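Recount

The call came while I was eating cereal over the sink, so you can guess what kind of week I was having. It was Chelsea Holroyd, and she didn't say hello.

"Three votes," she said. "We're down by three."

I put the bowl down. I'd been her campaign manager since the spring, if you can call it that when your whole staff is you and a retired bus driver named Lajos Hegedűs who only signed on to get the stop back at Skutari Avenue. We were running for the open seat on the Barta town council, and we had spent most of our money on lawn signs. The signs were a very nice green. I still have a garage full of them.

"Down by three out of what?" I asked.

"1,233."

Well, that's nothing! Three people is a family that got home late from the dentist. I told her so, and she said she'd like the name of that family, please, and their dentist.

The rule in Barta is that anything that close gets a recount, and the clerk set it for a Monday, 9 December 2024, at nine in the morning in the old Puso building out past the rail yard. Lajos drove us. He took the route his bus used to take, every turn of it, and he slowed down at the stops.

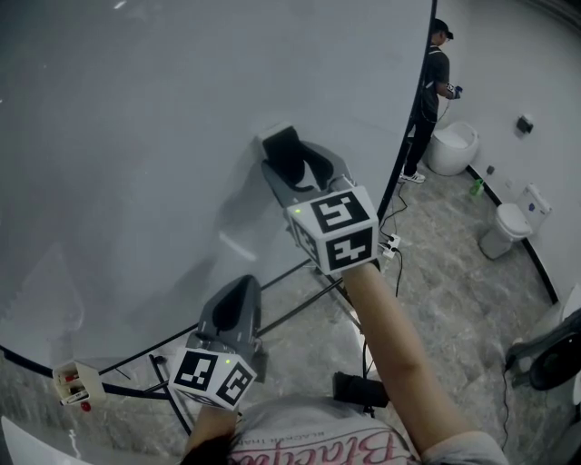 Inside the Puso building, by the curved white wall.

The clerk had folding tables set up at the far end, and she read us the rules in a voice like she was putting a toddler down for a nap. No touching the ballots. No talking to the counters. If you object, raise your hand and wait. Across from us sat the Sistano people. Their man had knocked on a lot of doors that fall, I'll give him that, and he had real observers with lanyards and sharpened pencils. We had Lajos, who'd brought a thermos and a cushion.

They counted in stacks of 100. I don't know if you've ever watched somebody count paper for a living, but it gets into your head. By the second stack I was breathing along with it. By the fourth I had started to think about every single door I skipped in November because it was raining, or the dog looked serious, or I just wanted to go home and take my shoes off. There was a whole block of Depot Street I never finished. I'd told Chelsea I had. It was on the spreadsheet as done, in green, to match the signs.

She was sitting right next to me, knees together, coat still on. "Stop jiggling," she whispered.

"I'm not jiggling."

"The table's jiggling." 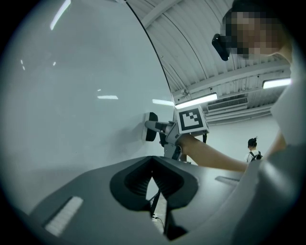
The first objection came a little before eleven, over a ballot where somebody had filled in both ovals and then written SORRY next to one of them. Sorry for which one? The Sistano side said it was an apology to their guy, so it was a vote for Chelsea, and then they realized what they were arguing and took it back. The clerk carried it off to be looked at. I couldn't stand to watch her read it, so I stared at that big glossy white curve instead, with the overhead lights smeared down it in long streaks, and I told myself that if I could keep my eyes on one streak until she sat down again, we'd win. I used to do that with the crosswalk light as a kid. It never worked then either.

"It's a spoiled ballot," she said when she came back. "Neither."

Lajos raised his hand. He waited, like you're supposed to, and when she called on him he asked if there was a restroom.

By lunch we'd picked up two. Two! Chelsea grabbed my wrist so hard it left marks, and I leaned over, because I guess I'm the sort of person who does this at the worst possible time, and said, "I never finished Depot Street."

She didn't let go. She kept her eyes on the counters.

"How many houses?"

"Nine."

She thought that over for a good long while. The next stack went down on the table, and a thumb got licked, and the counting started up again.

"I skipped Mill Road," she said. "All of it."

Lajos unscrewed the thermos and passed us the cup.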